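Jiltside Technical College
Automation Technology, first year
Visit report: open day at the Genda disassembly laboratory
Author: Joonas Jääskeläinen

1. Background

Our course requires each student to visit one workplace or research site where robots are used and to write a report on it. I chose the open day at the Genda laboratory, which was held on a Sunday in September. The laboratory works on taking apart and reassembling used electronics with robot arms. I had two goals. The first was to see what kind of task is considered difficult for a robot at the moment. The second was to compare the gripper and the fixtures with the ones in our own course cell at Jiltside.

I went with one other student from my group. We took the morning train and were there when the doors opened at 10. The visit took most of the day, including the talk.

2. How the day was organized

Visitors were divided into groups at the front desk. Each group got a short safety talk, then a walk through the parts storage, and then a demonstration at the robot cell. After lunch there was a talk in the upstairs classroom about a project called Pradum, which deals with the reuse of office computers. The equipment supplier Laitinen had a table in the lobby with fixture parts and brochures.

The safety talk was similar to what we have in our own lab. We had to stay behind the yellow tape on the floor, put bags on the rack by the door, and tie back long hair. One of the staff stood by the emergency stop during the whole demonstration.

3. The demonstration

The task shown to our group was work on the inside of a desktop computer, mainly the hard drive and its caddy. The staff member who ran the cell explained that desktop towers are a good practice object. They come in large numbers from offices, many of the parts are held by clips, and a person can do the job by hand in a couple of minutes. For a robot the same job means many small contacts in a tight space.

The tower was a Dell, lying on its side with the inside facing up. The work surface was made of metal slats with grooves between them. Next to the tower there was a fixture plate with holders for small parts, and a processor and a memory module were already on it. The gripper was a two-finger Robotiq. 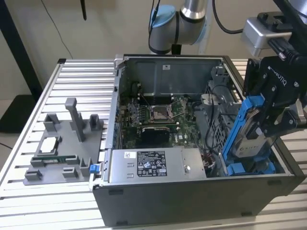 We were told that the drive caddy was chosen as the first step of the program because plastic rails forgive small errors. If the angle is slightly wrong, the rail bends a little and the part can still go in or come out. A bare metal part in a metal slot would jam much sooner. The staff member said that in their tests they had run the caddy step 206 times over the summer. Most of the failures were caused by the caddy catching on one side while the other side was free.

I asked how the robot knows when to stop pushing. The answer was that it depends on the step. For some steps the force limit is set low and the arm simply stops when it meets resistance. For other steps a person guides the arm and the movement is recorded, and the force is looked at afterward. We have only tried the first method in our course.

The speed was slower than I expected. The arm moved in short motions with pauses between them, and the staff member said this was on purpose during open days. In normal use the approach movements are faster, but the last part before contact is kept slow.

4. Cables

Cables were the subject that got the most questions from our group. In the course we have only handled stiff parts such as blocks, pins and plates. Inside a computer the cables can lie in a different place each time, even when two towers are the same model. A finger can push a cable in front of it or get under a loop without this being part of the plan.

The staff mentioned three ways of dealing with this. A person can tuck the cables away before the robot starts. The robot can go in from a direction where there are fewer of them. A camera near the gripper can be used to check the path. They use a mix of these. The view from close to the gripper is also useful for the operator, as the fixed view from the side is easily blocked by the arm.

The space around the drive bay is a good example of the problem. The fingers have to come down to the drive with SATA cables looping nearby and sheet metal next to them.

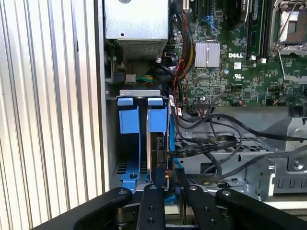 5. The Pradum talk

The afternoon talk covered why this work is being done. Pradum collects retired computers from schools and offices in the region, and the presenter said that 900 machines had been received so far. Parts that still work are tested and used again. The rest is sorted by material. At present nearly all of the opening and sorting is done by hand.

The presenter was clear that the robot cell is not part of daily production. It is used for research, and the results are passed on to the project when something is ready. There were over 33 people in the classroom, and the questions went on past the planned time. Several were about cost, which the presenter did not want to give figures for.

6. Comparison with our course cell

Our gripper is a parallel type with straight fingers. The one at Genda has jointed linkages on both sides, so it needs more room when it goes into a narrow space. I had not thought about the width of the linkages before this visit. In our exercises there is always free space on both sides of the part.

Our fixtures are printed plastic blocks screwed to a wooden board. At Genda each part has its own holder on one plate. At the Laitinen table I was told that a plate like this is normally changed as a whole when the product changes. We could try the same idea in the spring project, with one plate for each exercise.

7. What I would do differently

I should have prepared my questions in writing. I forgot to ask how the position of the tower is checked before the program starts, and I had to send an email about it the next day. I have not received a reply yet and will add the answer to the appendix if it comes before the grading.

I also recommend going to the first demonstration of the day. The later groups were larger and the people at the back could not see into the tower.

8. Sources

Own notes from the visit
Handout from the Pradum talk (2 pages)
Course material, Jiltside, section on grippers and fixtures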